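February 22, 2021

Woke before six again and lay there listening to the gutter drip, which I have been meaning to see to since August, and then gave up on sleep altogether and came down to make the tea. I do like the kitchen at that hour, with the radio on low and the window all black. I had my toast standing up, as Mum would never have allowed, and thought about the quince tree.

I should write it down properly, as I have been going round and round on it for days. The quince was here when we bought the house in 1988, leaning over the wall into Hollis Lane as if it were waiting for someone, and in all that time I have never once pruned it the way the books say. It has had a bit off here and a bit off there, mostly whatever caught my hat. Last autumn it gave us more fruit than I have ever seen on it (I was handing bags of the things over the gate to people I hardly knew), and then in the January gales one of the big low limbs split nearly through. Since then it has been held up with a length of washing line and a good deal of hope.

Alby Cartwright came to look at it this morning. He stood on the path and I stood on the grass, well apart, both of us shouting a little because of the wind, and I did feel sorry that I couldn't ask him in. I took his tea out and left it on the wall for him. He walked round the tree three times without saying a word, then patted it as you would a horse and told me it was in better heart than I was. The limb has to come off, he says, and two of the crossing branches in the middle, and it must be done this week or next, before the buds get going. I asked whether it would sulk. He said quinces always sulk, and it makes no difference to the jelly.

So that is settled, and I feel lighter for it than I expected to.

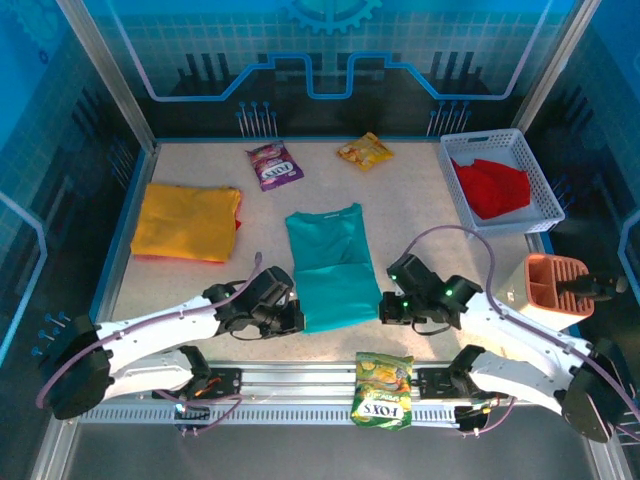
I had been dreading that he would say the whole thing was finished. It is silly to be so fond of a tree, but it has been such a long winter, and on a good many mornings walking down to look at it has been the only outing I've had. I know every lump on that trunk by now. There is a knot on the north side that looks exactly like my old headmistress, and I have got into the habit of wishing her good morning.

After Alby went I looked out the jelly book. It goes back to 2000, when I first started writing down the weights, and it is so sticky that some of the pages have to be coaxed apart with a butter knife. My writing was a great deal neater then! The Endmont church fair recipe is in there, the one with the lemon peel, and beside it I had written "too sharp, do not listen to Jean", underlined twice. I made it again last autumn having forgotten all about that, and it was too sharp. There are still several jars of it at the back of the larder, and I think it may do very well with cold pork, or else go into a gravy where it won't be noticed.

The afternoon was dry, so I went as far as the post box and back by the allotments. Snowdrops all along the bottom of the hedge, past their best but still lovely, and the first crocuses out by the water butt, the purple ones, with the yellow just showing. A blackbird was singing on the shed roof as though he had been paid to. I stopped and listened to him until my feet got cold.

Telephoned Ruth this evening. She had been watching the news about the schools and was full of it, and the children were being noisy behind her, so we only had half a conversation, but it was a cheerful half. I told her about the limb. She asked if she could have a piece of the wood for the little one to keep, as that was the branch she used to sit on, and I had quite forgotten that she did. I must tell Alby not to take it all away.

Soup for supper, the last of the leek. Washing-up left until the morning. Must find the long ladder, and ring about the gutter.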